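Skatel project update, July 2022
Plain tabletops and position drift in hand-held gripper recordings

The Skatel project teaches robot arms household tasks from recordings made by people using a hand-held gripper with a camera mounted on it. Since January the group at Plulldale has been working on one weak point in that method, the recovery of the gripper's path from the video.

The path is worked out by following small visual features from one image to the next. A cluttered kitchen bench offers plenty of these. A bare table offers very few, and the software can lose its position just as the operator moves in on an object. We wanted to know how often this happens on ordinary furniture, and whether a recording could be saved without asking the operator to do it again.

We collected 600 short recordings over bare and sparsely set surfaces, using two identical grippers. Operators were asked to begin each one with the fingers open over an empty part of the table. 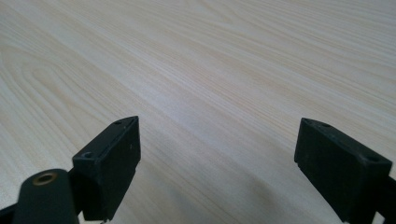
View from the gripper camera over a pale wood-grain tabletop, fingers apart. Grain lines, a soft sheen and faint shaded patches are the only features between the fingers.

Grain turned out to be a mixed blessing. It gives the tracker something to follow, but long parallel streaks look much the same all the way along, so movement in the direction of the grain is poorly measured. Sheen causes a separate problem. A reflection shifts across the surface as the camera moves, and the tracker can mistake it for a fixed mark.

With our original settings, 80 of the recordings were rejected for drift. The revised method, called Fodby, ignores the parts of the image taken up by the fingers, gives less weight to bright patches with no clear outline, and leans on the motion sensor when the visible lines all run one way. Rejections fell to 38 on the same recordings. Most of those that remain involve slow movement along the grain - the case where the motion sensor is also least help.

Fodby adds around 2 seconds of processing to each recording. The Tshabalala workshop will test it next on glossy laminate and stainless steel benches, and the settings file will be shared with partner labs once that work is finished.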